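The great play kitchen cull, part one

2020-04-27

I have been putting off the play kitchen for months. You know that drawer that won't shut? Ours was a whole corner that wouldn't shut. My sister-in-law messaged me last week asking if I still wanted to pass some of it along to her two, and I said yes before I'd really thought about what that meant, which was me sitting cross-legged next to three storage tubs with a cold coffee, holding one half of a wooden pear.

So here's where I've got to. I decided to empty the lot and go through it by type. Pots with pots, dishes with dishes, food in one big heap. I've tried doing it by set before and it's hopeless, we've had so many hand-me-downs that the sets stopped existing years ago. The Flotum tea things have been mixed in with the Metard picnic basket since my youngest could walk, and I honestly couldn't tell you anymore which saucer goes where.

The green stuff is my favorite, and I'll admit that up front. It's that soft minty color that looks like an old diner, and there's a cup and a colander that have survived everything we've thrown at them (sometimes literally, my son had a throwing phase). They went straight onto the keep side.
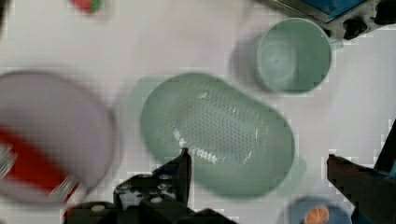

I know a toy colander sounds like a silly thing to get attached to. But I swear it has had more use than anything else we own! It's been a hat, a boat, a bed for a very small bear, and for one whole summer it lived in the bathtub and made rain. My daughter used to "drain" dry pasta in it while I cooked the real thing next to her, and I'd be finding shells under the fridge until August. If you're buying for a toddler and you can only get one thing, get something with holes in it.

The food heap took the longest. We had way too much bread. Why did we have so much bread? I kept the fruit, most of the vegetables, and the fish that everyone fights over. The bread is going, and so are the flat cardboard boxes of pretend cereal, which have been squashed and re-taped so many times that they're mostly tape.

Washing is the part I always get asked about, so I'll tell you what I do. Anything plain plastic goes in the sink with warm water and a squirt of dish soap, then I lay it out on a towel overnight. Anything with a paper label gets a wipe with a damp cloth and that's it. I learned that one the hard way with a little can of pretend soup that came out of the sink completely naked. Wooden pieces get a quick wipe too and I never soak them. For the things with little corners I use an old toothbrush, and my kids will happily do that job for a good twenty minutes if I call it "the spa."

My neighbor Decha Thongsuk swears by putting the whole lot through the top rack of the dishwasher, and he has raised three kids, so maybe I'm the fool here. But I did lose a Bodnár teapot lid that way and I'm still a bit sore over it.

Then came the big question, which was the appliances. They take up the most room, and they're the hardest to pass along if a bit has gone missing. I set one up with some of the dishes and food, to see what a smaller kitchen would look like if I was really strict with myself.

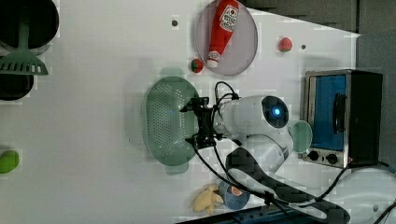

And you know what, I think smaller is better. When there were 80 things in the tub my two would tip it all out, look at it, and wander off. With a handful of pieces they play a proper game. Yesterday's was a restaurant where the only rule was that you had to order in a whisper, and I was told twice that I'd been too loud and would have to eat outside.

I'm keeping one tub out and putting one up in the closet, and I'll swap them when everyone gets bored. The third tub is for my sister-in-law, and I've already taken a tea towel back out of it, so somebody please hold me to this. I bought a Gosteck label maker for the lids and then spent an evening labeling my spice rack, so the tubs still say nothing at all.

Still to do: the dress-up basket, the puzzles (oh, the puzzles), and whatever is living at the bottom of the dollhouse. I also have the other half of that pear to find. If you've got a good way of storing puzzles that doesn't involve the original boxes, please leave it in the comments, I've tried zip bags and they all popped open by the end of the week.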